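The Basket Years

2 min read

I own too many baskets, and every one of them came into the house to fix a problem caused by the last one.

The newest is cream plastic with round holes down the sides, and I bought it in Derkville for a price I won't defend. It was supposed to hold the mail. By the second night it held the mail, a bike pump, one mitten and the instructions for a blender we gave away in October.

So on Sunday I dumped the lot on the bed and put the basket on the table to think about what it was for.

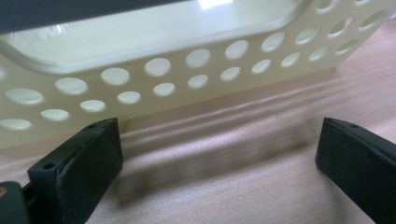 My friend Siriporn Phromma has a rule that a basket gets one job, and if you can't say the job in three words you have to give the basket away. I tried "things with cords." I tried "stuff for upstairs," which is three words but also describes most of what we own. She said I was cheating.

We settled on dish towels. I have never had a place for dish towels. They live on the oven door, over chairs and, for most of last winter, in a salad bowl.

The bike pump is back on the stairs. The mitten is on the windowsill waiting for its partner, and I've started looking at a smaller basket for the mail.

Recent posts
The Drawer That Won't Close
A Shelf for Kairys Street
Soup, Again
What I Threw Out in Berum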